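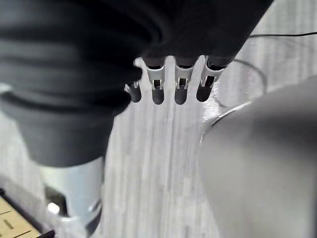 Where Does the Afternoon Go? Noise and Study Habits in the Clendstead Reading Room

Gülizar Dönmez and Anneliese Stöcker
Final report, Introduction to Field Methods
26 January 2022

1. Background

The Clendstead reading room is officially silent. A sign says so at each entrance, and a larger sign says so next to the vending machine, which hums in B flat and drops cans from a considerable height. We both study there. We both complain about it. When the course asked us to choose a question we could answer without funding, travel, or permission from anyone important, this one was already sitting across from us eating chips.

Our question was simple: does noise make people leave? We expected that it would. Anneliese expected it so strongly that she had drafted the conclusion by the second week, and we have kept a copy of that draft as a warning to ourselves.

2. What we did

We watched the room on weekday afternoons in October from the long table near the periodicals. For each visit we wrote down when a person sat, when they left, and which zone they chose. Short trips to the restroom or the printer did not count as leaving if a bag stayed behind. This rule caused our only serious argument, over a scarf. We decided a scarf is not a bag.

Noise was scored by ear on a scale from 1 to 7, with 1 being an empty room and 7 being the day a tour group came through. We practiced scoring together until our numbers mostly agreed. A phone app was tried first and dropped after it rated Gülizar's sweater sleeve as a passing truck.

In total we logged 408 visits. We threw out 80 of them, either because we missed the departure or because the handwriting could not be recovered, which left 328 for the analysis.

3. What we found

Noise did very little. Visits that began in a loud stretch were nearly as long as visits that began in a quiet one, and the small gap went away once we separated people who came alone from people who came with friends. People with friends stayed longer and were, of course, the noise.

Zone mattered more. Seats with an outlet were kept for most of the afternoon. Seats without one emptied out at a steady pace, whatever was going on nearby. We watched a student sit through a birthday song, a dropped tray, and a fire door alarm, then pack up quietly when his laptop died.

The vending machine had no effect we could measure. We found this hard to accept and checked it twice.

4. Problems

We were not invisible. By the second week regulars had begun nodding to us, and one asked whether we worked for the library. We said no, and she looked disappointed and told us about the heating anyway.

We also never asked people why they left. A short exit survey was in the plan, but stopping strangers on their way out of a silent room turned out to need more courage than either of us had brought.

5. Next time

A repeat should cover evenings and the week before exams, and should record outlets from the first day instead of adding them from memory with a floor plan. We would also like a third observer to settle the scarf question.

Our tally sheets are in the course folder under Batista, the name of the seminar room where we left them the first time.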